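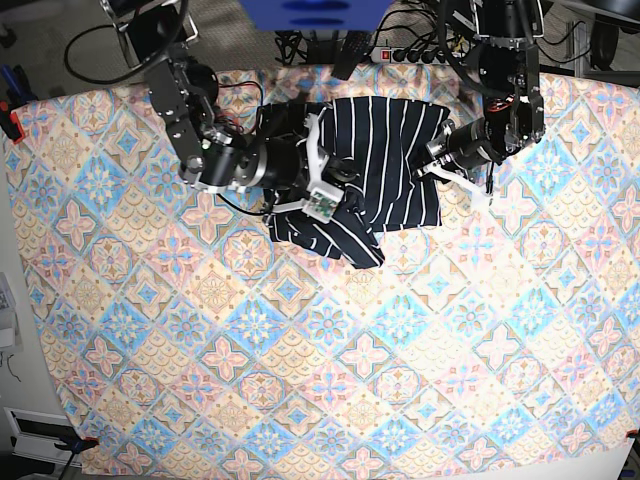

Ginevra Greco writes: I have a very small garden in Bendby with one street lamp near to it. Is it still useful if I send you my moths, or do you want only records from the woods and the meadows?

Yes, please send them. Small gardens are where we have the least knowledge, and a street lamp is not a problem. We have put this question first as many people ask it in one form or another. The other answers are below.

Kuscombe Moth Records: Frequently Asked Questions

What do you collect?
We collect records of moths seen in Kuscombe, Bendby and the farmland between these two villages. A record can be a moth in a trap, on a window, on a wall in the morning, or a caterpillar on a plant. Butterflies are welcome too, but they go on a different list and you should send them in a separate message.

What must be in a record?
Four things are necessary: the name of the moth, the place, the date and the name of the person who saw it. For the place a grid reference is best. If you do not know how to find the grid reference, give us the postcode or describe the spot well, for example "north gate of Kunis Wood". Please do not write only "Kuscombe", it is a large parish with many kinds of land in it.
The number of moths is helpful but you can leave it out.

I do not know the name of my moth. Can I send it?
You can send it with a photograph. Try to take it from above, with the wings visible, and put a ruler or a coin next to the moth if it stays quiet. We answer most of these messages within a week, but in June and July it may be longer. Some species cannot be named from a photograph at all, for example several of the pugs and the pair of November Moths, and then we write the record as "one of the group". Please do not feel disappointed by this. Such a record is still kept.

Do I need a trap?
No. In the first season 93 species were reported by people who had no trap. An outside light left on for an hour after dark, with a wall behind it, will bring a good part of the common species. Ivy flowers in autumn are also very good, you go there with a torch and look slowly.

Can I borrow a trap?
We have three traps for lending. Two of them are light bucket traps with a battery, the other is a bigger box which needs a mains socket and is better for a garden. You can keep a trap for two weeks. Bring it back clean and with the egg boxes inside, even when they are old — they are the place where the moths sit, and a trap without them gives poor results.
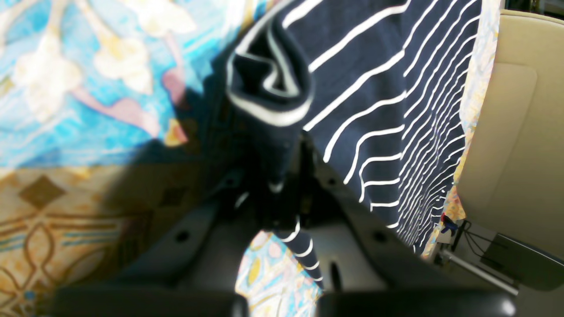

Does the trap hurt the moths?
It should not, when it is used with care. Open it early in the morning, before the sun comes on it, and let the moths go in thick vegetation and not on the open lawn. Robins learn very fast where the trap stands, so choose a different bush each time. Do not trap in the same garden every night. Once or twice in a week is enough.

Where may I trap outside my own garden?
You need the permission of the owner in every case. For Rajput Meadow we already have it for the whole season, but you must tell us before you go so that the neighbours know what the light is. Kunis Wood is closed to trapping in May because of nesting birds. The footpath stays open and you may look at tree trunks from there.

How do I send my records?
A spreadsheet is the easiest for us. There is an empty one on the downloads page, please do not change the order of the columns. On paper is also fine, if the writing is clear. If you have a long list, more than 250 lines, send it in parts.

When should I send them?
At any time. Many members send everything together in winter when there is less to do outside, and the checking takes then a few weeks. If you find something very unusual, do not wait — send it the same day and keep the photograph in full size.

My record was not accepted. Why?
Usually the date is far outside the flight season of this species, or there is a similar species which is much more common here. It does not mean that we think you are wrong, only that we cannot be sure. You can send more details and we will look again.

Who can see my records?
The species and the date are shown on our map with a square of one kilometre. Your address is never shown. If you prefer that your name is not printed in the yearly list, write this in your message and we will put "private garden" in its place.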